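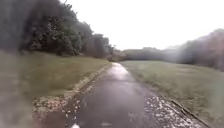
Minutes of the October meeting of the Otmont Path and Allotment Association, held in the reading room of the library at 18.30. The first long discussion was about the asphalt path between the allotments and Kindeck, and how it should be kept during the winter. Mr Hämäläinen reminded the members that last year we agreed to sweep it two times in autumn, and that only one sweeping was made. The path is narrow, and when the asphalt is wet and shiny, with leaves, twigs and gravel lying in a strip along the left side, people on bicycles tend to keep to the middle and do not give room to those who walk. It was agreed to sweep both sides before the first frost.

Present: Elsa Kuusisto (chair), Mr Hämäläinen, Mrs Nosow, the undersigned as secretary, and nine other members. Two members had sent their excuses.

1. Minutes of the previous meeting
Accepted with one correction. Under point 4 the word "hedge" should be "ditch".

2. Money
Mrs Nosow presented the account. At the start of the season we had 2,676 euros and now we have 1,684. The largest cost was the new water pump with its pipes, 1,153 euros, and the fees from members were lower than the year before. One member asked if the pump has a guarantee. Mrs Nosow answered that it has two years, and the paper is in the blue folder. The account was accepted.

3. Water
The water will be closed at the end of the month. Members who have their own barrels are asked to empty them and turn them upside down. There was a question whether the tap nearest to the gate could stay open longer. The chair was against it, as the pipe there lies very near to the surface. It was decided to close all taps at the same time.

4. Compost
The discussion was long. Some members put cooked food in the common compost and this brings rats. Mr Hämäläinen proposed to lock the bins. The proposal did not get support - most of those present thought that a clear notice should be tried first. Mrs Nosow will write the notice and hang it on both bins. We will return to the matter in spring.

5. Waiting list
There are 82 names on the waiting list. The chair suggested to write to all of them and ask if they are still interested, because several have moved away from Otmont. Plot 14 is free now and will be divided in two halves, so that two families can start in April. One member voted against.

6. Tools
The long ladder is missing from the shed. Whoever has borrowed it is kindly asked to bring it back. The wheelbarrow has a new tyre.

7. Other matters
The bus company has not answered our letter about the stop at Kindeck. The secretary will write again and send a copy to the municipality. The apple evening gave a good result and the chair thanked those who baked.

The meeting was closed at 20.10. The next meeting will be in January, same place. Members who want to add a point should tell the secretary one week before.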